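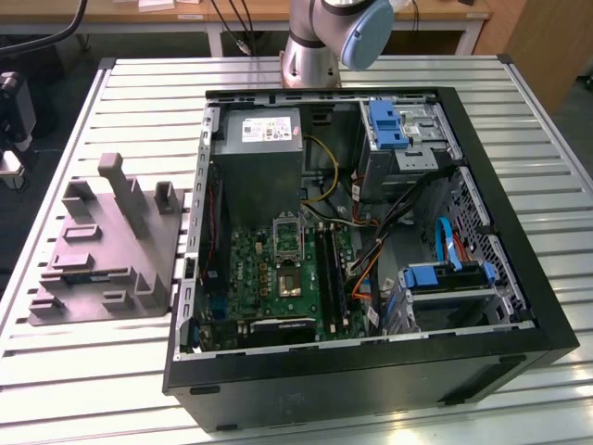

Notebook | Bench log | People | Archive | Search

2019-11-22

Filed under: grippers, bench trials, teardown cell

Second round of the finger comparison today, Vukero against Ngau, same arm, same PC tower as the October runs. Sutrisno wanted to start straight on the memory slots and I talked him out of it, so we did the plain pick-and-place moves off the fixture plate first, like sensible people, and then of course spent the whole afternoon on the memory slots anyway.

Setup notes before I forget them. Tower on its side, side panel off, socket lever up. I left the cables in the case this time. In October we had them all tied back and got lovely numbers, and then Wilma Van der Linden came by and asked what happens when the yellow and black power cable is hanging where the fingers want to go (fair question, Wilma). So now it hangs where it likes.

Vukero fingers: stiff, narrow, a pleasure to line up. They go down beside the slots without touching anything on either side. The trouble is they have no give at all, so if the approach is a hair out you feel it right through the wrist. The force log hit 62 N once before the stop kicked in. I had set the limit lower than that! Need to check whether the limit is being read at all or whether the controller just smooths over the peak. Sutrisno thinks it's the smoothing. I think I typed it in the wrong box.

Ngau fingers: softer pads, much kinder, but fat. Fine on the fixture blocks, fine on the blue plastic tabs at the drive bay, hopeless near the wires. Two of the grasps came up with a wire pinched along with the part, and the SATA cable got dragged on another. We stopped and put it back by hand each time. I'd still pick them for the drive carrier job, no contest.

Controller: still on the Lomon box, build 952. The jog screen froze 3 times, always right after switching tool profiles. Restarting the pendant app clears it, you don't need to power down the arm. Somebody please write that on the tape next to the switch, my handwriting is worse than yours.

Camera: I moved the side camera a little farther left to see past the tall post on the fixture. Better view of the slots, but now the power supply throws a shadow over the top of the board and the depth gets patchy there. Exposure at 1000 was too bright on the metal chassis, and I haven't settled on a new value. Redo the hand-eye calibration before anyone trusts today's offsets — I did it before the move and not after.

To do:
- rerun the Vukero set with the force limit checked
- ask Skirkanano if they can cut the Ngau pads narrower, same rubber
- new fixture print with the T post shorter, Sutrisno has the file
- copy the logs off the Lomon box before the next update

Tags: end effectors, Vukero, Ngau, calibration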